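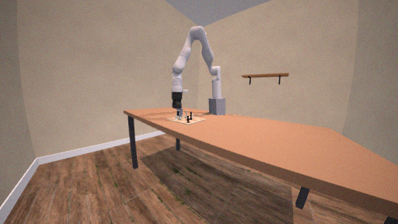
Small chessboard, long table, white arm standing over it.

Frequently asked questions

Naltusley Correspondence Chess Circle
Page last changed: 15/04/2020

What is correspondence chess?

It is the same game of chess with the same rules, but the players do not sit together. You think about your move at home, you write it down and you send it to your opponent. Then you wait for the answer. One game can take many months, and for many of our members this is the pleasure of it.

Do I have to be a strong player?

No. We have members who learned the rules as adults and members who play since childhood. The lowest rating in our list is 900 and the highest is a little over 2,000. If you have no rating, please write "none" on the entry form and we will put you in the beginners' section for your first season.

Do I send the moves by post or by e-mail?

Both are possible. In the Prarkau section all moves go by postcard. In the Plirar section all moves go by e-mail. You can enter both sections, but please do not change from one to the other in the middle of a game, even if your opponent agrees. It makes the records very difficult to follow.

How do I write a move?

We accept the usual letters and numbers (for example Nf3) and also the numeric notation, where every square has two figures. Please write every time:

– the number of the game
– the last move of your opponent
– your own move
– the date when you received the card and the date when you send your answer

If the last move of your opponent is missing or wrong on your card, the card is not valid and he or she can ask you to send it again. The time for this is counted on your clock.

How much time do I have?

In the postal section you have 30 days for every ten moves. The days when the card is travelling are not counted. In the e-mail section you have 20 days for every ten moves. Time that you saved is carried to the next ten moves.

What happens if a card is lost?

If you have heard nothing after 12 days, send a repeat of your last move and write "repeat" on it clearly. You do not need to ask us first. Only if the second card also stays without answer, write to the section leader and add a copy of your record sheet.

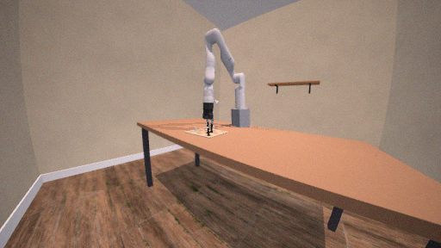 The long table again, with the white arm on its grey base near the rear edge.

Do I need a special board?

Any board is good enough. Many members keep a small one for each game, so that the position can stay as it is between two moves. If you have no space for this, you can use a pocket set with pegs, or only a paper diagram and a pencil. Please check your position against your record sheet before you send anything – most wrong moves in our games come from a piece which was put back on the wrong square.

May I use a computer?

You may use a computer to store your games and to write your e-mails. You may not use a program which chooses or checks your moves. Books, magazines and collections of old games are allowed, also during the game. You may not ask another person for advice about a game that is not finished.

Can I take back a move?

No. When the card is in the letter box or the e-mail is sent, the move stands, if it is legal. If the move is not legal, you must send a legal one, but you are not obliged to move the same piece.

What are "if" moves?

You can offer a continuation, for example "if you take on d5, I take back with the pawn". Your opponent can accept all of it, a part of it or nothing. This saves stamps, but think well before you offer it. An "if" move which is accepted cannot be changed.

Can I have a holiday?

Every player has 30 days of leave in the year. Inform all your opponents and the section leader before it begins.

What is the Konstantinidis Cup?

It is our knock-out competition and it starts every May. In each round you play 2 games with the same opponent, one with White and one with Black, at the same time. If the result is equal, the player with the lower rating goes to the next round.

How do I report a result?

The winner sends the complete game to the section leader. After a draw, the player who had White sends it. Results without the moves are not entered in the table.

I want to stop. What should I do?

Please tell your opponents and do not simply become silent. You can resign your games or ask the section leader to judge the positions. If you leave in the correct way, you are welcome to enter again in any later season.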